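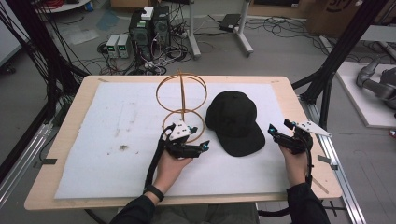
**Demonstration operators, Eston workshop (casual, two positions)**

Posted 05/10/2024

Ditance is hiring two casual operators for the Driver project. You will show a robot how to handle everyday things by doing the task yourself, with a gripper in each hand, seated at a bench. Caps and wire stands are typical items.

- Pick up, move and put down items the way the task sheet says.
- Take hold of soft items by the edge and keep the grip steady.

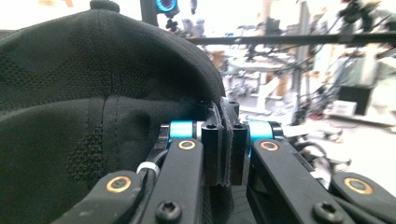

- Label each take as good, repeat or discard.

## Hours and pay

Shifts run from November. The full set is 700 takes, split between both operators. Pay is $212 a shift, plus a $200 bonus once your share of the set is finished. Super is paid on top.

Work at an even pace. Open the fingers fully before you go in for an item, and start again if you bump it.

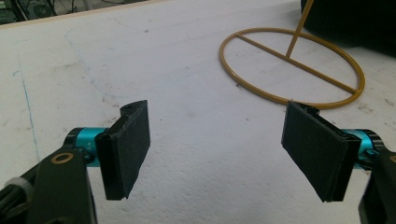
Later shifts include some remote control of an arm from the same room. Training for that is paid at the normal shift rate, and you don't need to have done it before.

You should be comfortable sitting for long stretches and have good use of both hands. Left-handers are welcome. No coding is required.

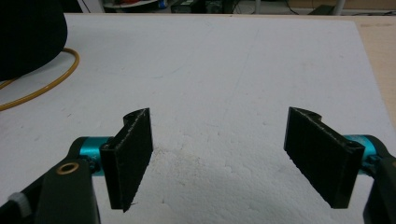 ## How to apply

Send a short note and your availability to Ileana Mocanu, Ditance, Achterberg Building, Eston. Shortlisted applicants will be asked in for a paid trial shift.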